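Notes for week 6: Reading the audience numbers

These are the notes I promised for anyone who missed class, plus the bits I rushed through because we ran over (again – sorry). Bring them on Sunday if you're coming to the catch-up session, since we'll be using the Laltutar figures for the exercise.

We spent the first three weeks on how song contests are staged and the next two on how they're voted on. This week is about who is watching, and how anybody can claim to know that. It sounds dry. I promise it gets better, because TV audience numbers are one of the great places to watch perfectly respectable people pick whichever number they like best.

1. Three numbers that all get called "the audience"

When a broadcaster tells the press that a final "was watched by" so many people, they could mean any of these.

Average audience. Take the number of people watching in each minute, add the minutes up, divide by the length of the show. This is the one the industry uses to compare programs, and it's the one I want you to use in your papers unless you say otherwise.

Reach. Everyone who watched at least a little. How little depends on who is doing the counting. One service says a minute, another says five, and I've seen fifteen. Reach is always bigger than the average, often by a lot, and it goes up with the length of the show. A four-hour final will have a huge reach simply from people flicking past it on the way to something else.

Peak. The single best minute. In song contests it tends to fall in one of two places: during the home country's song, or during the last stretch of the voting.

Then there's share, which is a different animal. Share is the percentage of people watching TV at that time who were watching your show. A show at one in the morning can have a terrific share and a tiny audience, because hardly anyone is up. Song contest finals run late, so their share creeps up all evening while the actual number of viewers may be falling. Keep this in mind every time you read "share rose throughout the night." It may be true and still be bad news!

2. The Laltutar final

Laltutar is the regional song contest we've been following since week 2, and its final is a nice small case because the whole thing fits on one page. The household panel used to measure it has 400 homes in it. Each home has a meter on the set, and the people who live there are supposed to press a button when they sit down and press it again when they leave. (Would you remember? Every time? With a bowl of chips on your lap?)

Those homes hold 1,585 people between them once you count everyone signed up, guests included. The show ran for 129 minutes, and it went out on 2 channels at once, the main one and the youth one. So before we've even looked at a result, there are choices to make:

Do we add the two channels together? The broadcaster did. I think that's fair for the average, as long as nobody is counted on both channels in the same minute. For reach you can't just add, because a person who switched from one to the other would be counted twice.

Do we count the whole 129 minutes? The broadcaster's press note left out the recap at the start, when the audience was still small, and left in the winner's reprise. Neither choice is cheating as such. But if last year's number was worked out over the full show, you can't put the two side by side and call it growth.

Do we count guests? Song contests are party shows. People go over to a friend's house to watch, and the guest buttons on the remote get used far more than on a normal night. A panel that ignores guests will make a contest look smaller than it was.

3. Live, later, and somewhere else

Overnight numbers cover people who watched on the night. A contest final is about as live as television gets, so the later viewing adds less than it would for a drama. Still, it adds something, and the semi-finals gain more than the final does. My guess is that people hear a song they like in the final and go back for the rest, but I haven't got good evidence for it, so please don't quote me.

Clips are the real headache. The Drevanier performance from the second semi was passed around so much that I'd bet far more people saw those three minutes than saw the show they came from. None of that is in the TV rating. The contest's own press people put the clip views in the same sentence as the broadcast audience, and a few newspapers then added the two up. Please never do this. A view on a video site might be a few seconds long with the sound off. A person in an average-minute audience was there, on average, for every minute. You can report both, in separate sentences, with a label on each.

The same goes for public screenings. The square in Inar was full for the final, and every one of those people was invisible to the panel, as a home meter only knows about the home. Pubs, squares, dorm lounges – all missing. For most shows it hardly matters. For a contest or a cup final it does.

4. "The highest in a decade"

You'll see this line, or something close to it, after almost every final. Ask three things. Highest of what (average, reach, peak, share)? Highest among which shows (all finals, or only the ones where the country took part)? And why a decade? If somebody picks ten years, have a look at year eleven. It is very often a monster.

Also ask what the home entry was doing. The Milošević duet had weeks of newspaper coverage before anybody sang a note, and the audience for that year's final jumped. The following year, with a much quieter entry, it dropped right back. That's a familiar pattern: the contest itself has a loyal floor of viewers, and the home act brings the extra ones in or doesn't. When you compare countries, compare the floors as well as the good years.

5. For next time

Read the two press notes in the course folder, both about the same final. One is from the broadcaster and one is from its main rival. Mark every number in them with an A, R, P or S for average, reach, peak or share. If you can't tell which it is, put a question mark. I had a lot of question marks.

Then write half a page on the Laltutar final as if you were the TV reporter on a local paper. Use at least one number and explain it in everyday words. No percentages without saying what they're a percentage of! I'd like these by the start of class. Paper is fine, email is fine, a photo of your notebook is fine if I can read it.

A few of you asked whether the July repeat counts as part of the same audience. It doesn't, it gets its own rating, though some broadcasters will happily quote a combined figure in their yearly report. If you want to use a combined figure, say so and give the parts.

Reading for week 7 is the chapter on jury shows and phone voting. Skip the section on costs unless you enjoy that kind of thing (I do, but I know I'm alone in it).
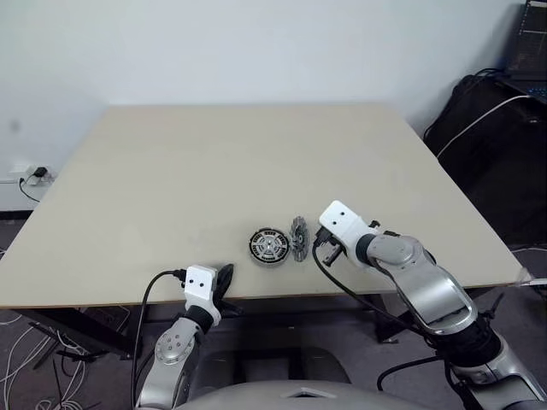
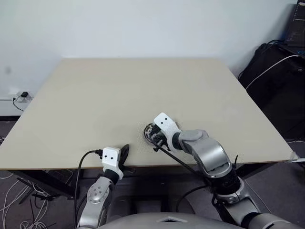
Week 6: tabletop and robot arms, two views.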